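Skemex R-18 Replacement Finger Set, Ridged — Revised Lock Pin
For Motetti two-finger grippers

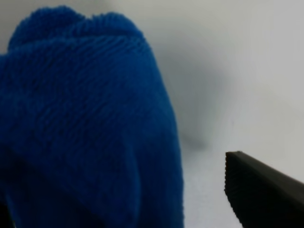
Yap at the Gronthorpe plant reports that the old finger came loose during towel handling, with no alarm on the controller, and asks whether the R-18 set cures it or only moves the fault somewhere else.

The R-18 set addresses the loosening. It does not add an alarm. The controller reads motor current and stroke only, and a finger that has backed off its seat can still close to a valid position.

Cause of the fault
The earlier set used a straight lock pin. Under repeated side load the pin walked out of its bore and the finger tilted on the carrier. Looped fabrics made this worse: a loop caught in the teeth pulls sideways as the arm retracts. The shortest run to failure returned to us was 563 cycles. In one case in October the finger dropped into a folding station and jammed the belt.

What changed
The pin is now stepped and held by a retaining clip. Tooth pitch and finger length are the same, so taught positions carry over. Check the first pick at reduced speed anyway.

Specifications
Fit: Motetti two-finger carrier, left and right
Finish: matte, dark
Gripping edge: fine serrated
Inspection interval: 2000 cycles
Clip screw torque: 9 in-lb
Supplied: two fingers, two stepped pins, two clips, screws

Safety
Lock out power and bleed stored air before reaching into the tool area. Do not pull snagged fabric free by hand with the drive enabled — the jaw may close when the load is released. Do not reuse straight pins, and do not mix old and new fingers on one carrier.

If a finger moves on its seat when pushed by hand, take the gripper out of service. A bore that has worn oval will not hold the stepped pin either, and the carrier must be replaced (sold separately).

Sets with straight pins are exchanged at no charge. Return both fingers with the pins still fitted.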